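Ulstead School of Music
Recorded Music II, Unit 9: Assembling the Album
Notes by Mechthild Hubmann, revised 22/03/2026

Read these notes before the lab. The worked case is the Numeo album used in the last unit, in its unmastered form. Mixes are final. Requests for changes to individual mixes are handled under section 6 and should not be made during assembly.

1. Terms

Mix: the finished stereo file for one song, exported by the mix engineer.

Assembly: the ordered set of mixes, with start points, end points, fades and gaps decided, but with no final level or tone processing.

Master: the processed assembly, from which delivery files are made.

Head and tail: the audio before the first musical event and after the last one. Room noise, breath and string noise count as part of the head or tail until someone decides otherwise.

Gap: the time between the end of one tail and the start of the next head. A gap may be zero. A gap may also be negative, in which case the two songs overlap and the word segue is used.

PQ sheet: the list of track start and end points, with titles and codes. The name comes from the subcode channels on a compact disc and is still used when no disc is made.

2. Receiving the mixes

Check each file before placing it in the session. Record the sample rate, bit depth, length and peak level in the intake table. Do not convert a file to match the others at this stage. If one mix arrives at a different sample rate, write to the mix engineer and ask whether the session ran at that rate or whether the file was converted on export. In the first case the file is used as sent and converted once, at the end. In the second case a new export is requested.

Listen to every file from start to finish on headphones. Listening in sections is not a substitute. Clicks at edit points, a late mute on a vocal track and a clipped reverb tail are all easy to miss when the file is only skimmed. Enter faults in the table with the time at which they occur. "Noise in verse" is not a usable entry.

Play the alignment tone, a 1,000 Hz sine, through the monitor chain and confirm that left and right read the same on the meter. Then set the monitor control to the marked position and leave it there. Comparisons between songs made at different monitor positions are worthless for level decisions and misleading for tone decisions.

File names follow the pattern given in the lab sheet. The word "final" is not permitted in a file name.

3. Order

The order of songs is the artist's decision. The engineer prepares the material on which the decision is made. For each song, list the key, tempo, meter, length, opening instrument, closing instrument, and whether the ending is a stop, a ring or a fade. With this list in hand, most of the difficult joins can be found before anything is played.

Tempo entries need care. "Klinhom," the second song on the Numeo album, is logged in the session at 176 beats per minute because the mandolin player wanted a click on every strummed beat. It is heard at half that speed. A listener coming from the opening ballad does not notice a large increase in tempo, and a sequence built from the session figures alone would place the song wrongly. Write both values in the table and underline the one that is felt.

Key relations matter most when the gap is short. Two songs in the same key, one after another, can make the second seem like a continuation of the first, which may or may not be wanted. A step up by a half tone with a short gap is heard as a shift. A longer gap weakens the effect, as does a head made of unpitched sound such as brushes or footsteps. Capo positions are not a guide to key. Check against a keyboard or a tuner, and note any song in which the whole band is tuned slightly flat or sharp. Old pianos are the usual reason for this, and the offset is audible if the next song starts on the same note.

If the album will be pressed on vinyl, the order is also limited by side length and by position on the side. The linear speed of the groove under the stylus falls as the record plays, and high frequencies suffer toward the center. Loud, bright songs are better placed near the outer edge. Quiet songs with little sibilance do well at the end of a side. Both sides should be close in length. A proposed order that fails on length should be returned to the artist with two workable alternatives, in writing.

4. Gaps and fades

Set gaps by ear with the last part of one song and the first part of the next. Start playback well before the ending. A gap judged from a start point only a few seconds before the end will nearly always be set too short, as the listener has not settled into the pulse of the first song.

Many engineers count on through the gap in the tempo of the outgoing song and place the new downbeat on a beat of that count. This gives a tight result and suits songs of similar feel. It should not be used for every join. If all of the gaps on an album fall on the beat, the record begins to sound like a medley.

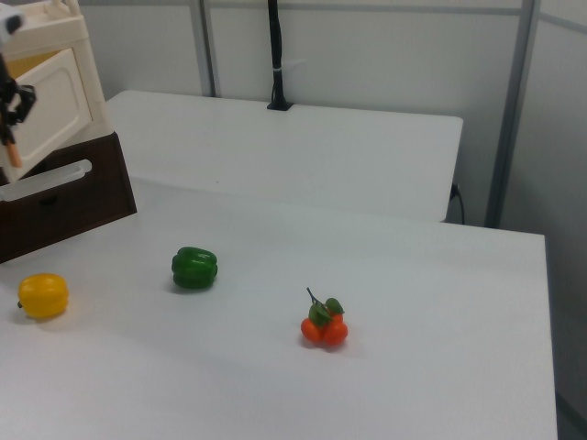 Fig. 1. Cabinet with its door open, on a dark brown wooden base.

Tails recorded in a live room contain useful sound. On the Numeo sessions the upright bass rings after most final chords, and the player's release of the string is audible on the room microphones. Cutting before the release makes the ending sound switched off. Cutting after it, with a short curved fade over the remaining noise, is the normal choice. Fade the noise to silence only if the next song starts from silence. Where the next song has room noise of its own, cross one into the other.

Long musical fades are made from the mix as supplied, without a fade. Ask for this version at intake. A linear fade sounds as if little happens for most of its length and then the music drops away. Use a curve, and listen for the point at which the vocal can no longer be followed. That point is the effective end of the song for the purpose of setting the gap.

Exercise A. Set the join between songs four and five in three versions: on the beat, off the beat, and with a crossed tail. Do not label the versions with a preference. Exchange sessions with another student and write one paragraph on each version you receive.

5. Level between songs

Do not match all songs to the same loudness reading. An integrated reading is an average over the full length, and a ballad for voice and one guitar will be pushed up by such matching until the singer seems larger than she does in front of the full band. Match the lead vocal instead. Loop a chorus line from one song, then a chorus line from the next, and adjust until the singer seems to stand at one distance. Then check the heads, where a loud entry after a quiet tail can still be a problem.

Instrumental songs have no vocal to match. Use the most exposed instrument that also appears elsewhere on the album. On Numeo that is the nylon-string guitar.

Level changes at this stage are made with clip gain, before any processor. Enter each change in the table. If one song needs a very large change relative to its neighbors, the fault may lie in the balance of the mix, and the matter moves to section 6.

Streaming services apply their own playback gain. Some apply one value to a whole album when it is played in order and separate values when songs are played alone. The relation between songs set here will therefore survive in one case and be lost in the other. Work for the first case.

6. Returning a mix

A mix is returned only for a fault that cannot be dealt with on the stereo file, or that can be dealt with only at a cost to other parts of the song. Harsh sibilance with dull cymbals is a good example – treating the first makes the second worse. A bass note that jumps out in one bar is not, and can be handled with a narrow, automated cut.

The note to the mix engineer states the song, the time, what is heard and on which monitors. It does not state the remedy. In the case file, the exchange over "Hiridska" (song seven) shows how this can go wrong. The first note asked for less compression on the vocal. The engineer had used none on the vocal, and the pumping came from the stereo bus. Two revisions were made before the fault was described instead of the supposed cause.

When a revised mix arrives, align it with the old one and compare them over the full length. Unrequested changes are common, mostly from automation that was left in the wrong state when the session was reopened.

7. Titles, codes and credits

Titles are copied from a sheet signed by the artist, including capital letters and punctuation. Do not copy titles from file names. Each recording needs its own ISRC. An alternate version of a song is a separate recording and receives a separate code, even if the change is a single replaced vocal line. A new master of the same mix is a matter of dispute in some catalogs; follow the label's written policy and keep a copy of it with the session.

Songwriting credits and performance credits are separate lists. A player who suggested a chord change may or may not be a writer, and the engineer has no part in that decision. Leave the field blank and flag it if the sheet is incomplete.

8. To hand in

The assembly session with all files collected. The intake table, with tempo entries in both values where they differ. The PQ sheet. Exercise A, with the paragraphs received from your partner. One page on a join of your own choice from a released folk or country record, with times.

Work carried over to the August term is accepted only if the intake table was handed in on time. Sessions that open with missing files are returned unmarked.

Reading for the next unit: chapters on equalization and dynamics in the course reader. Bring closed headphones.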